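Copias de llaves y otras cuentas

El miércoles pasé por la ferretería Masanja a encargar dos copias de la llave del portal. Cobran 30 pesos más que el año pasado y tardan casi lo mismo que siempre, un cuarto de hora. La del trastero no la hacen porque no les queda el modelo en bruto.

Desde la mudanza a Cunel llevo las llaves viejas en una caja de galletas. Varias ya no sé qué abren - creo que una era del buzón anterior.

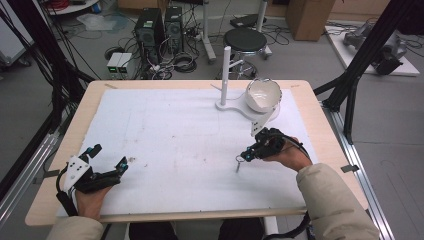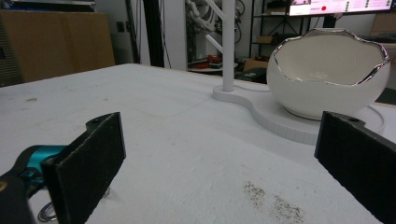
Según Annunziata Pellegrini, conviene cambiar el bombín al entrar en una casa de alquiler y guardar el viejo para devolverlo al irse. Le salió por 1,000 pesos con la instalación. Yo todavía no lo he hecho. Preguntaré el precio cuando recoja las copias.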